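26 December 2018
By Merike Vasiliauskas

4. Recording two-arm examples: the marker task

Section 3 covered powering up the cell and homing both arms. Do not start here if either arm still shows a fault on the Steltosar console.

The marker task teaches the model to handle caps with two grippers. One arm holds a marker upright by the lower barrel. The other arm takes the cap. Half of the examples in a set are uncapping and half are capping, and the two are stored under separate task names. Do not record both in one example, even if the operator finds it quicker to do so.

A full set is 500 accepted examples. Plan to record 625, as some will be rejected at review.

4.1 Before you start

1. Check that the task name on the console matches the one on the job sheet. Capping examples saved as uncapping have to be sorted by hand later, and Svitlana Hutsuliak will send them back to you.
2. Lay the mat flat, right up to the back wall. A fold near the middle will catch the fingers.
3. Set the markers out on the mat where both arms can reach them without stretching. Change their order and angle between examples. Side by side is fine, crossed is fine, and so is a bundle.
4. Open both wrist camera views and look at the fingertips. Both tips must be visible with the gripper open and with it closed.
5. Move the leader arms through their full travel once, slowly, and watch that no cable pulls tight at the wrist.

CAUTION: Keep hands out of the cell while the leader arms are live. Press Hold before you reach in, and wait for the console to show HELD.

4.2 Recording an example

1. Press Start. Wait for the tone before you move.
2. Bring the first gripper down over the marker and close on the lower part of the barrel. Leave the upper part free for the other arm.
3. Raise the marker to upright. Small corrections are fine and should be left in.
4. Bring the second gripper in from the side and line up with the cap. For uncapping, close on the cap and pull straight along the barrel. For capping, start with the cap already in the second gripper and bring it over the tip at a slight angle before you straighten it.

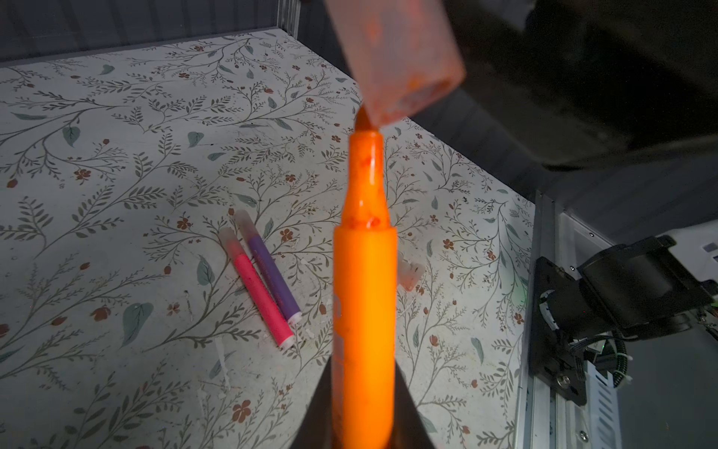

5. Slow down for the last part of the approach. The model learns your speed along with your path, and a fast approach at the tip gives marks on the fingers and a lot of failed caps.
6. When the cap is fully on or fully off, stop both arms and count to two in your head.
7. Press End. Enter Good, Poor or Discard. Use Poor when the task was finished but needed more than 2 attempts at the cap.

NOTE: If you drop a marker, carry on if either arm can pick it up again. Recovered drops are useful. If it rolls out of reach, press End and enter Discard.

NOTE: Don't help an arm by nudging the mat. It has been tried at the Pasatville site and the examples could not be used.

4.3 Working with a bundle

Bundled markers are harder to grip singly, and new operators should leave them until they have finished one full set with markers laid apart. Eliseo Xolalpa suggests these settings, which are now the default in the Gollon profile:

Grip force: low
Finger opening: wide on the free arm, medium on the holding arm
Camera rate: unchanged

Approach the bundle with one arm first and let it settle against the barrels. Then bring the other across from the opposite side with its fingers open. Keep a gap between the two grippers until you have chosen which marker to take. If the fingers touch each other, back both arms off and start the approach again – there is no need to end the example.

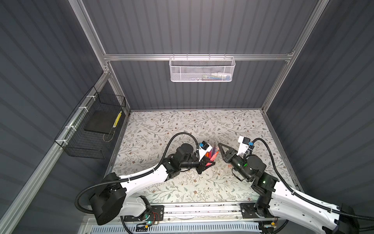

Figure 4-2. Both grippers at the marker bundle, right gripper open.

4.4 After each block

1. Press Hold and wait for HELD.
2. Wipe ink from the fingertips with a dry cloth. Use alcohol only if the dry cloth does not clear it, and keep it off the finger pads.
3. Cap all markers, including any left uncapped by the last example. Replace any that have dried out or whose caps have split.
4. Brush loose bits off the mat.
5. Copy the block to the Mạc server and check that the example count on the server matches the console. Do not clear the console until it does.

If the counts differ, leave the cell as it is and tell Witold Bednarek. Restarting the console at this point will lose the last example in the block.

Review is described in section 5.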